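2020年5月4日 星期一
手持夹爪采集规范,第二版草稿试用

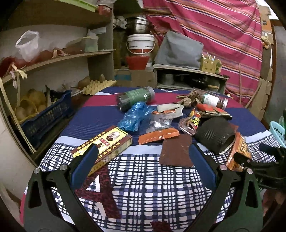
图1 杂物桌,夹爪张开,左指遮住药盒下端

上午把Boglárka Bakos发来的规范草稿从头念了一遍,下午照着做。先记疑问,结论以后再说。

第3条:“桌面应保持自然杂乱。”什么叫自然?今天桌上有药盒、橙色梳子、棕色手套、两只透明瓶子、零食包装,花布垫在底下。我觉得够乱了,Botond Pap觉得还差一点。两个人看同一张桌子都判不到一块儿去,这条没法验收。要么给参考照片,要么删掉。

第5条:开始前双指全开,停稳再动。这条我同意,但草稿没写停多久。Botond默数两下,我默数一下,后期切段的人肯定要骂。建议直接写时长,别写“稍作停顿”。

第7条:指尖在起始位置不得接触或遮挡目标物。图1按字面就不合格,左指挡着药盒。可要是这一段的目标是梳子呢?草稿里“目标物”没有定义,是口令里点名的那件,还是桌上所有能抓的?按后一种理解,这种桌子基本摆不出合格的起始位。先按前一种执行,已在草稿边上注明。

第9条:每段不超过60秒,每班不少于80段。两个数字放在一起看着很漂亮,谁算过复位时间?塑料袋和锡纸这类软东西,抓一次变一次形,草稿又要求“恢复原状”。恢复不了。我的意见是软物只要求放回原区域,形状不管。

第11条:背景不作要求。真的不作要求?后面架子上有一筐土豆,还有一摞不锈钢碗,不锈钢反光对位姿估计有没有影响,没人测过。Flemitz那份旧规范里写了“避免大面积反光”,这一版却不见了,改动记录里也没提。问Boglárka是有意删的还是漏了。

另外,草稿附录说旧版执行后“数据质量明显提高”,依据是抽查1287段。我翻了一下,旧版生效前没有做过同样的抽查,那跟谁比?这种句子不该进规范。总量目标写的是3000段以上,我不反对多采,只是规则没定死就铺开,返工的还是我们。

Carroll那边想直接套用这份草稿,我回信说先别急。他们的桌子高度和照明跟这里不同,第5、第7条至少要各自试过。

待办:
- 第3条补参考照片,合格与不合格都要
- 第7条写清“目标物”的定义
- 第9条软硬物分开写
- 反光问题单独做一组对照,把不锈钢碗盖住和露出各采一批
- Botond和我各自标同一批段落的起止点,看差多少

Botond说我挑刺挑得太细。也许吧。等对照做完,七月前把第三版定下来,到时候再看哪几条还站得住。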